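MEDIA RELEASE - for immediate use

Clukar opens September intake for lash and brow certificate

Clukar, the beauty training studio in Arruda, has opened enrolments for its spring Lash and Brow Certificate. 30 places. Classes start in September, doors 9 am sharp.

The course covers classic and volume lash extensions, lash lift and tint, brow shaping, brow lamination, plus client consultation and patch testing. Students log 300 practical hours before they're signed off. Theory nights are online, practical is on site, no exceptions.
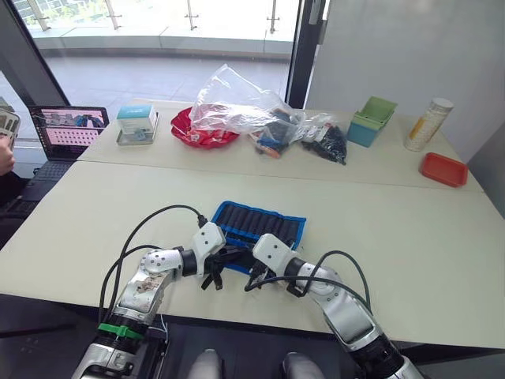
Blue tool roll open on the bench.

New this year is a longer hygeine unit. Nine sessions, up from four. Past students told us they wanted more time on disinfection, single-use items and what to do when a client's eye gets irritated mid-set. So thats what we've done. The unit is now assessed on its own and has to be passed before anyone works on a paying client.

Kit is included in the fee. Lashes, adhesive, pads, practice heads, brow tint, all supplied through Privico.
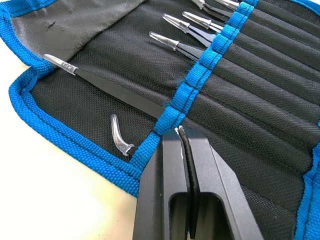 Tool care gets its own afternoon in week two. Cleaning, drying, storing, when to throw a pair out. Fine-pointed tweezers belong in a roll with narrow sewn pockets, one like the black one with blue edging, and they go back into it after every clean. Bent tips mean bad isolation and bad isolation means sore clients. Students are marked on the state of their tools at the end of each block, so look after them.

Also new: an evening stream for people already working in salons. Same content, same assessments, 6 pm start. It runs across two terms instead of one. Places in the evening stream are limited and come out of the same 30.
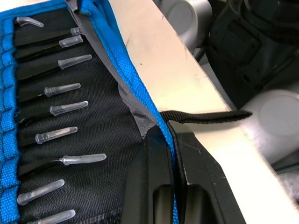

Graduates can go on to the Durkeo advanced module in colour theory and corrective brow work, offered early next year. Entry is by portfolio. Dates and fees to be confirmed, we'll put them up on the website as soon as we have them.

Payment plans available, fortnightly or monthly. A deposit holds your place. Applicants need to be 16 or over, under 18s need a parent or guardian to sign the form.

Enrolment forms at the Clukar front desk, Arruda, or on the website. Media enquires to the studio office during business hours.

ENDS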